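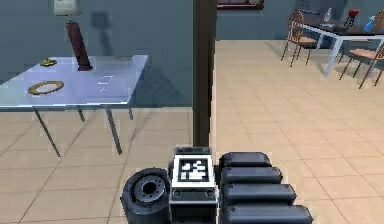
Kiltport's secondhand homeware sale is back, and I couldn't be happier!

13 Apr 2019

I popped into the Gollosance hall this morning and Kirsten Bisgaard, who runs the sale, told me they've got 329 lots this spring (tables, plates, lamps, a frankly alarming number of egg cups). Last year's raised £2,093 for the library roof, and she'd love to beat that.

Doors open at 10 and entry is 30p - bring change, as there's no card machine. If you've got bits to donate, drop them off at Brereo on the high street by noon tomorrow. I've already got my eye on a teapot, so hands off please!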